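**Doblado bimanual: ¿predicción por bloques o paso a paso?**

**xolalpa_lab** · mar 12 de octubre
Entrenamos la misma política con 290 demostraciones teleoperadas. Con bloques de 16 acciones completa 6 pliegues más por tanda que paso a paso. El fallo dominante sigue siendo el agarre asimétrico: una pinza cierra antes y arrastra la tela.

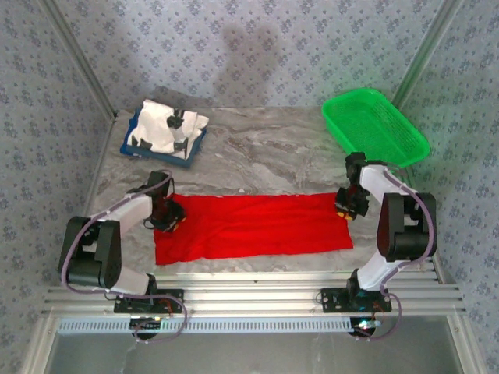 *Tela roja extendida, una pinza junto a cada esquina superior.*

**tanetti**
¿Mismas semillas y misma pose inicial? Con la tela tan centrada, la diferencia puede deberse a la pose y no al bloque.

**xolalpa_lab**
Mismas semillas. La pose varía solo en rotación.

**gerkgate_r**
No comparto la conclusión. En septiembre repetimos algo parecido con 906 demostraciones y la ventaja desapareció. Yo lo atribuiría a falta de datos.

**xolalpa_lab**
¿Con suavizado temporal entre bloques? Nosotros lo tenemos desactivado.

**gerkgate_r**
Activado. Entonces no son comparables, de acuerdo. Mantengo la objeción sobre el tamaño del conjunto.

**tanetti**
Subid las curvas separadas por brazo.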